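Household Systems, Unit 4: Small Containers and the Desk
Handout to go with the 2 April 2020 session
Prepared by Torquil Lindsay

Read the Skadwood chapter first, then this. The chapter claims that a tidy desk is a matter of buying the right containers. I have my doubts, and I would like you to have some too before you write your desk log.

What the chapter says

Every loose item gets a pouch, every pouch gets a drawer. Skadwood calls this "full enclosure." The evidence offered is a survey of 14 households in Rollitville, all of whom had just been given free pouches. People who have been handed something free tend to say it works. There was no follow-up in July or at any other time, and no household went without pouches for comparison.

Terms

Open storage: trays, stands, anything you can see into.
Closed storage: boxes with lids, drawers, drawstring pouches.
Soft storage: closed storage with no shape of its own. A drawstring pouch takes the shape of whatever is in it, and an empty one takes whatever shape it was dropped in.

The trouble with soft storage

A pouch is easy to fill and hard to search. Black fabric is the worst for this - you open the neck and look into the dark. Pouches also multiply. The Brasar guide suggests one per category, and students who tried it last year ended up with chargers in one, chargers in another, and no memory of which was which. Then there are the cords, which get caught on things and will not lie flat.

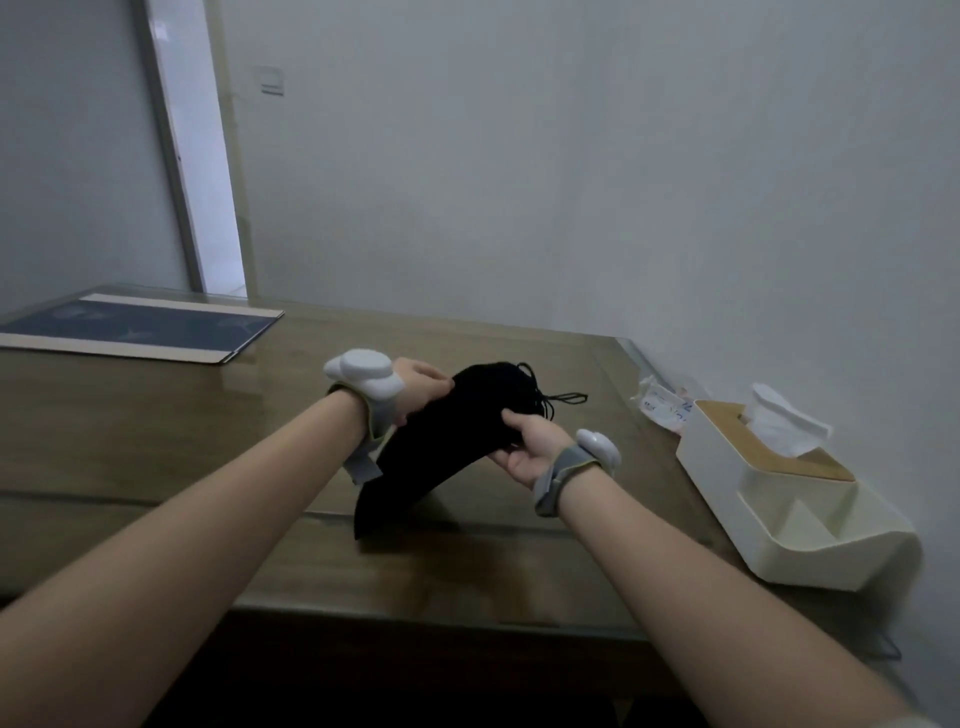

Should an empty pouch stay on the desk?
Only if it will be filled again the same day. Otherwise fold it, tuck the cords inside the fold, and put it in the drawer with whatever it normally holds.

Tissue boxes with built-in trays are the other item that comes up every term. Xiao's notes rate them highly. I would say the tissue half does its job and the tray half collects wrappers. If you own one, keep the tray for a single kind of thing and write down in your log how long that lasts.

For next time

Keep a desk log for 11 days. Note what you put away, where, and whether you could find it again without opening a second container. Maximum 430 words. Photos are fine but do not tidy up for them.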